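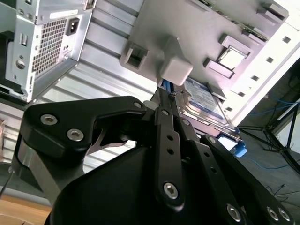 Teaching the arm to pull a hard drive: quick how-to

Last updated August 8, 2021. Written in a rush between shifts, will tidy later. Ask Khoa Đinh or me (Sointu) if a step makes no sense.

What this covers: recording demonstrations of the drive removal job on old desktop PCs, by remote control and by hand. Not covered: training, screws, laptops. Elsa Keskinen has notes for laptops.

What you need

Arm, powered and homed
Wrist camera plugged in and showing a live view
The leader handle (the small one you hold, not the old joystick)
Foot pedal
A desktop PC, side cover off, mains lead out
Irka open on the laptop, logged in as yourself

Mains lead out. Every time. Check the back of the power supply, not the wall end.

Setting up the PC

Lay the case on its side on the table, open side up. Doesn't have to be square to the arm. Better if it isn't, we want all sorts of angles in the set, so turn it a bit between takes. Do make sure it can't rock. A rocking case ruins the take and you won't notice until you play it back.

Loose cables inside: leave them if they're clear of the drive. If one lies straight across the latch, tuck it to one side for the first batch. We'll do the messy cases in the second batch.

For now pick cases with a plastic drive cage and a push latch. Screwed-in drives go back on the shelf.

Do the SATA lead yourself before you start, or leave it in and choose "cable in" as the task name. Don't mix the two in one session. I did that in February and lost a day sorting it out.

Recording by remote control

1. Clutch off. Foot off pedal.
2. Hold the handle in roughly the same pose as the gripper. If they're more than a hand's width out Irka will refuse to connect, which is fair enough.
3. Pedal down. Arm now follows you. Move slow for the first second or two.
4. Bring the fingers in over the cage, half open. Fully open they catch on the case rim.
5. Line up on the latch using the wrist view. Ignore the room view at this point, it will fool you on depth.
6. Tip of the finger on the latch block, then push. Small push. If it doesn't give, back off and come in again a bit further along. Don't lean on it, the cage will crack before the motor stops.
7. Latch free: slide off it, open, close on the sides of the drive.
8. Pull straight along the rails. Straight! Most bad takes are people lifting too early.
9. Once the drive is clear, lift, carry to the tray, let go, back away a few centimetres.
10. Pedal up. Press save or bin.

If your arm gets tired halfway, pedal up, shift your grip, pedal down again. The arm holds where it is. One pause is fine. Three or four and you may as well bin it.

Recording by hand

Same job but you move the arm itself. Good for step 6, where you want to feel the latch. Less good for the long carry.

Press and hold the guide button on the forearm, wait for the beep, then push the arm about. Hold it above the wrist. Keep your fingers out from between the finger plates and the links, they do nip. Gripper opens and closes with the two buttons on the side.

Your hands will show up in the room view. Try to keep them out of the wrist view, or the model learns to wait for a hand. When you reach the latch, stop for a beat, then push. That little stop makes the takes much easier to cut later.

Which takes to keep

Keep: drive ends up in the tray, no big jerks, one try or two at the latch.
Keep and tag "recovery": you missed, noticed, fixed it. We want these, don't bin them.
Bin: case slid, somebody bumped the table, camera dropped out, drive fell.

Iman Erraji goes through the saved ones on Monday and will bin more of yours than you like. Nothing personal.

Target for this round is 178 good takes. We've got 115 in so far. Please spread them over different cases, twenty takes of the same box at the same angle is worth very little.

Things that go wrong

Arm goes stiff mid-pull. Force limit. Pedal up, open the gripper from the laptop, back out by hand, bin the take. Usually means the drive is skewed on its rails.

Fingers slip off the drive. You're gripping too near the end. Go further in, and check the finger tips for dust. Wipe with a dry cloth.

Wrist view freezes. Cable at the wrist has worked loose. Push it home, restart the camera from the menu, no need to home the arm agian.

Error 3130. Handle and arm have lost each other. Quit Irka, count to ten, open it. If it comes back twice tell Khoa.

Arm feels laggy. Someone is copying files over the same network. Find them.

Finishing up

Park the arm, gripper closed. Copy the session folder to the shared disc, named with your initials and the batch. Drives out of the tray and into the crate marked Grirex, they get wiped and counted seperately. Stripped cases under the bench, covers with them.

Batch two list to follow once Sirkka Vainio has sorted the cases.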